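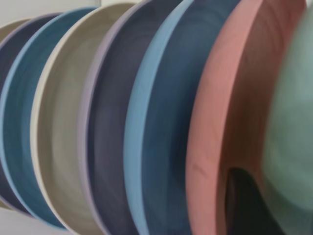 Plain matte plates stored on edge, packed close together.

How to Store Everyday Plates on Edge

A stack is fine for four plates of the same size. Once you have more than that, in several colors, the one you want is always near the bottom, and you end up lifting the whole pile to get at it. Standing the plates on edge lets you pull any one of them without moving the rest. The method below is for small, shallow plates and dishes kept in a drawer or on an open shelf.

What you need

A rack or a set of drawer pegs
A thin non-slip liner, cut to fit
A tape measure
A soft dish towel

I use the Ollby rack in one cupboard and loose Velberg pegs in a drawer. The pegs take longer to set up, but you can move them when you buy new plates. The Drostance rack is sturdier than either and too tall for most drawers.

Step 1. Measure the widest plate

Lay the tape across the back of the plate, rim to rim. Your shelf or drawer needs that much clear height plus a finger's width on top, or you won't be able to lift the plate out. Check the depth of the shelf too. My drawer is 341 mm deep inside, and the rack had to go in sideways.

Step 2. Wash and dry everything

Plates that have been stacked for a long time have dust under the foot. Wash them, then dry both sides with the towel. Water collects along the bottom edge of a plate that is standing up, and it will mark a wood shelf.

Step 3. Put down the liner

Cut it a little short on all sides so it doesn't curl up at the walls. Press it flat with your hand. Set the rack on top and push it from the side. If it slides, wipe the shelf and try again.

Step 4. Load the plates

Start at the back or at one end and work toward yourself. Face all of them the same way. Hold each plate by the rim and lower it straight down until it touches the liner, then let it lean.

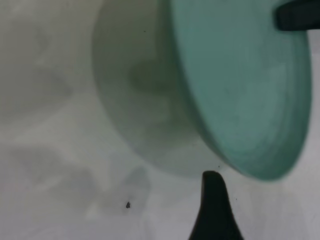

Don't force a plate into a gap that is too narrow. Matte finishes pick up scuffs from the plate next door, and the scuffs are hard to get off. If a foot ring catches on its neighbor, take both out and leave one slot open between them.

Keep odd pieces out of the row. Lids, small bowls and anything with a thick body will push the plates apart and make the whole line lean. My Deák bowls went back on the shelf above, stacked, with a paper towel between each one.

Step 5. Decide on an order

You can group by color or mix them. I mix mine, so the same few plates don't get all the wear. If your plates come in two sizes, put the small ones at the back and the large ones in front, and leave a gap between the two groups.

Step 6. Test it

Open and close the drawer at normal speed. If you hear the plates knock, move the pegs in one hole and try again. On a shelf, pull a plate from the middle and see whether the ones on either side stay up.

Cleaning

Lift the plates out every couple of months, shake the liner over the sink and wipe underneath.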